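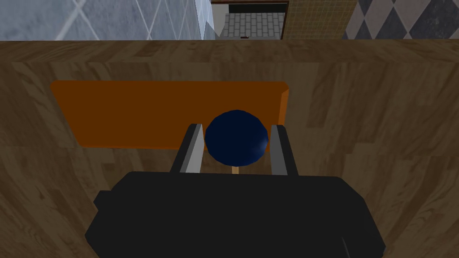
Cutting down on evening wine: does the slow way work?

noeline_h
Hello all, I've been reading here since October and finally made an account. I'm trying to get my evening wine down to weekends only, and I've gone from 600 ml a night to a single glass most nights. Tuesday is always my worst, for some reason. Has anyone here tapered slowly and had it stick?

Jarrah Costigan
Welcome, Noeline! Slow worked for me after my second go at it (the first was a disaster, we won't discuss it). I wrote every drink down in a little notebook, even the embarrassing ones — and I'm on day 1083 now with only the odd beer at a wedding.

BevTM
I'm glad for Jarrah, I really am, but I have to disagree a bit. Tapering just gave me 29 new ways to bargain with myself. Stopping completely was easier on my poor head. Do talk to your doctor first, though, if you've been drinking every day for years.

Jarrah Costigan
Fair point about the doctor, Bev. I still say people differ, and a glass on Saturday never sent me backward.

Coralie P
The Gendbridge group had more than 40 people last time and I'd guess we split down the middle on this one. Come along, Noeline, the coffee's decent and you don't have to say a word.

noeline_h
Thank you, all of you. I've got an appointment booked, and Coralie, what time do you start?

Coralie P
Seven, side door.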